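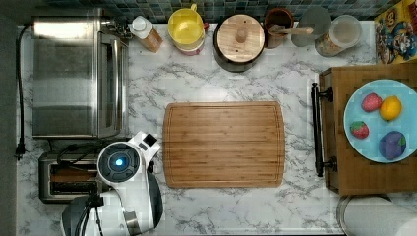
La encimera de la cocina, con la tabla de bambú en el centro.

La habitación nueve

Cuando Dinesh Pathirana llegó al hostal Casumus, el autobús ya se había ido y la carretera estaba otra vez en silencio. Llevaba una maleta pequeña y una carpeta con el nombre de la empresa, Pritchard, escrito en letras verdes. Su trabajo consistía en visitar alojamientos y comprobar que existían tal como se anunciaban. Dormía una noche en cada uno, rellenaba un formulario y por la mañana se marchaba.

El anuncio del Casumus prometía vistas al río, desayuno, aparcamiento gratuito y una distancia de 5 kilómetros hasta el pueblo de Fetwood. Dinesh había caminado muchas veces distancias que en los anuncios eran más cortas, y por eso traía buenos zapatos.

El dueño se llamaba Cathal Kinsella. Era un hombre alto, de manos grandes, que hablaba despacio, como si tradujera cada frase antes de decirla. Dinesh le tuvo simpatía enseguida, porque él hacía lo mismo.

—¿Una noche? —preguntó Kinsella.

—Una noche.

—Todos dicen una noche. Es correcto. Firme aquí.

El libro de registro era grueso y olía a humedad. Dinesh escribió su nombre en la línea 2.529. La firma anterior era de septiembre. Pasó la página hacia atrás, con el permiso del dueño, y vio que aquel huésped también había pedido la habitación nueve.

—¿Es la mejor? —preguntó.

—Es la que tiene el río —contestó Kinsella.

Subió la escalera. La habitación tenía una cama estrecha, un armario y una ventana con las cortinas cerradas. Dinesh sacó el formulario y marcó las casillas: toallas, sí; calefacción, sí; enchufe junto a la cama, no. Después abrió las cortinas para marcar la casilla de las vistas.

Delante de él había un campo. Era un campo llano, de hierba oscura, y al final de la hierba había una fila de álamos. Buscó el agua durante un rato. No la encontró y bajó otra vez.

—Señor Kinsella, desde mi ventana no se ve el río.

—A esta hora no —dijo el dueño—. Espere hasta las seis.

Dinesh pensó que no había entendido bien. Preguntó si hablaba de las seis de la mañana, y Kinsella dijo que sí. Luego le sirvió una sopa de cebolla y se sentó con él sin comer. Le contó que su mujer había escrito el anuncio cuando abrieron la casa. El río se llamaba Buka y entonces pasaba al lado del campo. Más tarde construyeron una presa arriba, en el valle, y el agua se fue por otro camino.

—Tendría que cambiar el texto —dijo Dinesh, con toda la suavidad que pudo.

—Lo he intentado. Me siento delante del papel, pero ella escribía mejor que yo.

Aquella noche durmió mal. Oyó la caldera, un perro lejano y, antes de que sonara el despertador, unos pasos en el pasillo. Se levantó y se acercó a la ventana.

La niebla había entrado por el fondo del valle. Avanzaba baja entre los álamos, blanca, con una corriente lenta, y seguía una curva que la hierba todavía conservaba. En la orilla estaba Kinsella, de pie, con el abrigo puesto encima del pijama. No hacía nada. Miraba pasar el río.

Dinesh encendió la lámpara y buscó el bolígrafo. En la casilla de las vistas puso una cruz en el sí. Debajo, donde decía «observaciones», escribió: «Solicitar habitación nueve. Levantarse temprano».

Después se puso los zapatos y bajó al campo.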